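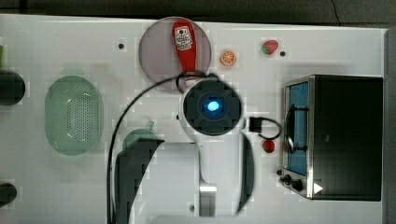

Wrist over the table, cable looping out to the left

Gripper cable loop too long at the wrist, and pick offset creeping

Bram Segers
Posted 8 September 2018

Single arm over a white table, Drurkier two-finger gripper, camera at the wrist. The cable leaves near the top of the wrist and runs out in a wide arc. When the arm comes down near the plate, the loop hangs over the ketchup bottle. I tied it back with one strap and the next day the gripper dropped its connection when the last joint passed 100 degrees. I released the strap and the fault cleared.

Separately, picks now land up to 3 mm to one side. Re-teaching helps for a shift or so. Are the two related, and how much slack should I leave?

Kaczorowski

Possibly related. A tight cable can load the connector, and if the gripper mount screws are slack it can shift the mount too. I would go in this order:

1. Stop the arm, isolate the power and check the mount screws against the torque in the gripper manual. Mark each head with paint pen.

2. Park the arm to the right of the table and look at how the cables hang round the housing. Nothing should be pulled straight between the housing and the first clip.
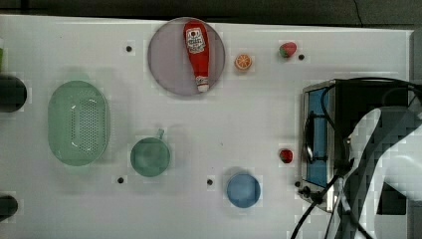 3. Refit the strap 400 mm back from the connector, loosely enough for the cable to slide. Turn the last joint slowly by hand control through its full range, both ways. Add slack if the cable goes taut at either end.

4. Redo the tool centre point, then the camera calibration. Doing the camera first wastes the work.

Jellby

Had this on ours. Swapped the cable, fine since.

Clerkum

Agree with Kaczorowski on the order. I would also check the fingers before blaming the mount. Ours had a loose screw in one finger plate and the error looked just like a bad offset. Use the wrist camera with the gripper open and save a reference view, with both fingertips visible against the white table.

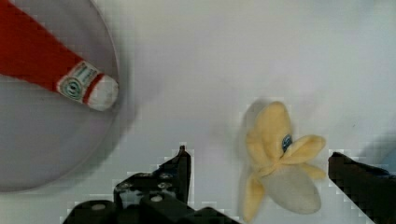
Compare the fingertip positions with that reference at every service. If one tip has moved in the view and the other has not, tighten the finger plates on that side before touching the calibration. If both have moved together, suspect the camera bracket. Bram, post your joint limits if the dropouts come back after the strap is refitted.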